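Gulcombe Open Day

The Gulcombe Open Day is a yearly public visit to the Gulcombe robotics workshop, held each November and best known for showing robots that are not, strictly speaking, there. Most of the program takes place in simulation. Visitors who come hoping to shake a metal hand are directed to a row of monitors and, in most years, a plate of cookies.

History

The first open day was put together by Rūta Lukoševičius, then the workshop's only full-time programmer, and drew 14 people. Two had the wrong building and stayed anyway. Attendance later settled at roughly 40, the number of chairs. Early visits used a real arm built by Odetti, which spent one whole afternoon waiting for a fuse. The following year's visit was moved into software.

Format

The day opens at 10 a.m. with a short talk, followed by the main demonstration in a simulated room known to the staff as Yip. The room is furnished with plain household pieces, and visitors follow the session through rendered camera views on the monitors. 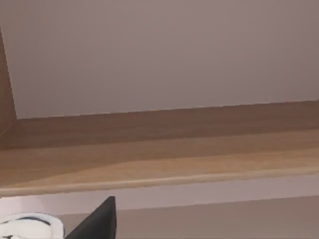
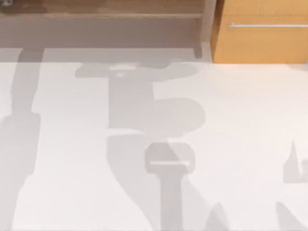
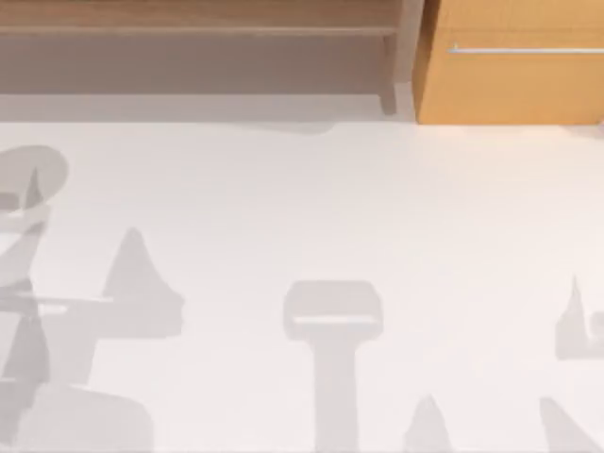

The demonstration runs on Kusora, the workshop's own control program. A guide explains each stage, then explains it again for people who were getting coffee. Visitors may take a turn at the controls for up to five minutes, a limit brought in after a retired dentist held them for 34. The afternoon is given over to questions, a good share of which concern vacuum cleaners.

Reception

Local coverage has been kind, if brief. The visitors' book holds 1,972 entries, though many come from school groups who signed more than once, and one page is a drawing of a horse. The usual complaint is that the simulated room is tidier than the workshop. Lukoševičius has called this fair – and has said that tidying the workshop is under review.

Admission is free. Parking is behind the building, next to the bins.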